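Monday, November 2, 2020

Up at half five for the shop. Liesl Auer wanted us in before the doors opened and out of the way by the time the first customers came through, so I caught the early bus and ate a banana at the stop in place of breakfast. Ghorbani's was lit up but locked. Tracey Cropper let me in by the side door and told me the kettle was broken again.

We are still on the standing pouches. The brief from Relville this week is facing up: take a shelf where the stock has slumped or bunched together, and put it right with both hands, slowly enough that Ullari can learn from the video. Last week it was tins, which I miss. A tin stays where you put it. A pouch has a soft bottom and a heavy middle, and when you let go it decides for itself which way to lean.

We started on the tomato ketchup. It's the Haitian one, pink pouches with yellow screw caps. I put the head camera on, checked the tilt with Tracey looking at the tablet, and did a few takes with nothing recording to get my shoulders down. Liesl says I hunch when the light goes on and my hands drop out of the bottom of the picture. She's right, I watched some back in July and half of it was shelf.

The way we do it now is that Tracey messes the shelf up and I look away. We used to do our own messing up, and Liesl noticed that each of us made the same mess every time. Mine always leaned left. So now one person makes it and the other puts it right, and we swap after the break.
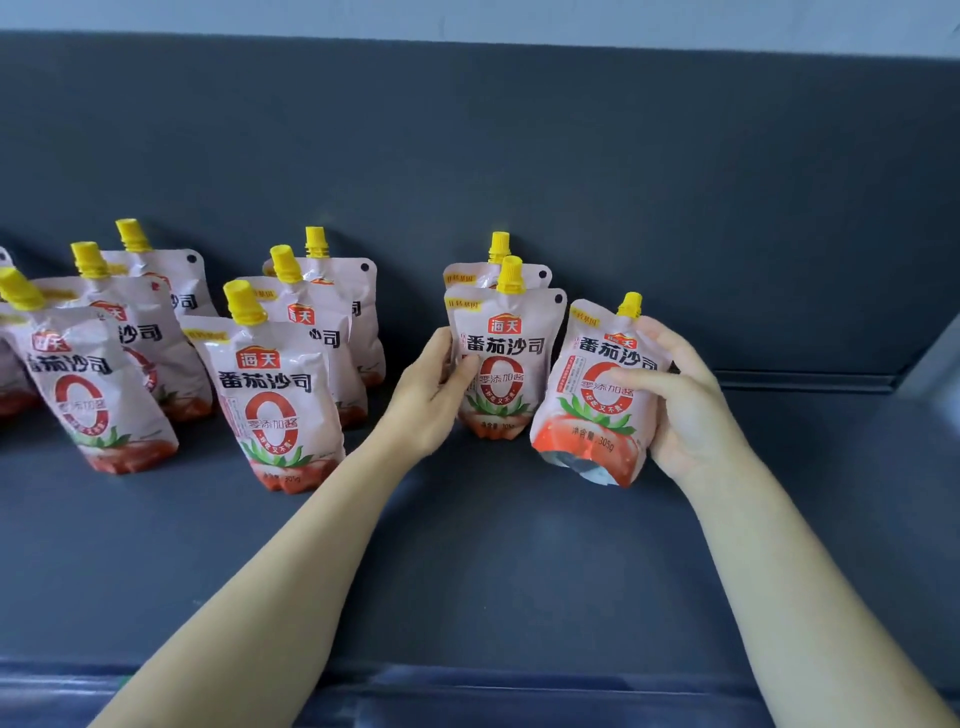 Ketchup, two-handed. One pouch held steady on the left, the other tipped to bring it in alongside.

The note on the sheet for these says "left hand holds, right hand moves". I find it harder than it sounds. When I'm not thinking I use the right hand for everything and the left just hovers. For the recordings both hands need a job, and you're meant to keep hold of the first pouch until the second has been let go. I counted under my breath for the first hour, which the microphone would have picked up if there were one.

The takes we threw out this morning were mostly my fault. I fumbled a grip and stopped dead in the middle to think about it, and a pause like that is no good to them. A fumble that gets put right without stopping is fine, Liesl even likes a few of those. She said the system ought to see a grip go wrong and be mended. Stopping and looking at your hands teaches it to stop and look at its hands. She had Tracey write that on the back of the sheet.

We had a disagreement over where a take ends. I have been finishing when the last pouch is straight and my hands are still near it. Tracey finishes when her hands are back at her sides. We've both been doing it for weeks and so the clips don't match. Liesl rang the office and was told hands out of view, then held for 2 seconds. She then asked what happens to mine from before and they said they'd look into it. I expect that means trimming Tracey's, or doing mine over again. I'd sooner know now.

Break at eight. Tea from the café next door, too strong. Liesl went through the numbers while we drank it. We have 492 takes of pouches passed and the target for the Plustau shops is 897, so we're past halfway, though not by as much as I'd thought. She isn't worried. I did the sum on the back of my hand and it's a good few more mornings of ketchup and whatever comes after it. Soya sauce refills, I believe.

After the break we swapped and I did the messing up. I tried to think like a customer. People pull out the one at the back and leave the front one crooked, or they pick one up, change their mind and put it down a hand's width from where it was. Tracey asked for some easy ones as well, with only a pouch or two out of place, as all the ones I'd set her were bad. Fair enough. The sheet does ask for a spread.
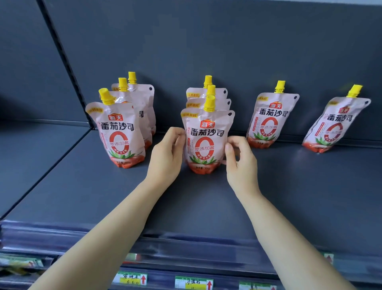 The other thing on the sheet is the spacing. Relville don't want every finished shelf to look the same, so some takes end with the pouches in short rows, one behind another, and some just with whichever one was wrong put right and the others left alone. For each take we write down which it was. Single fix, row, or whole shelf. I got two muddled before Liesl spotted that the numbers on the sheet and on the tablet had drifted apart by one, and we had to go back through the lot and match them up by eye. That cost us a good part of the morning. From tomorrow the take number gets read out loud by whoever isn't wearing the camera, and written down by the same person.

Light was a nuisance too. The strip overhead throws a shine on the foil, and the plastic along the front of the shelf catches it as well. I asked whether we should turn some lights off. Liesl said no, leave the shop how it is, the robot won't be able to ask for them to be turned off either. We did lower the camera a touch, and I wrote down the time we did it.

Finished before the doors opened, just. Put the shelf back properly for Mr Ghorbani, who came by and moved one pouch I'd thought was perfectly straight.

Wrists sore this evening, more than after the tins. It's the pinching. Tracey says she runs hers under the hot tap and I've done that now and can't say it helped much. Camera battery is on charge in the kitchen, spare one too. We need 3 tomorrow if we're doing the long session and I only have the pair here, so I've sent Liesl a message to bring hers.

Early bus again. Must remember the blue folder, it's under the post.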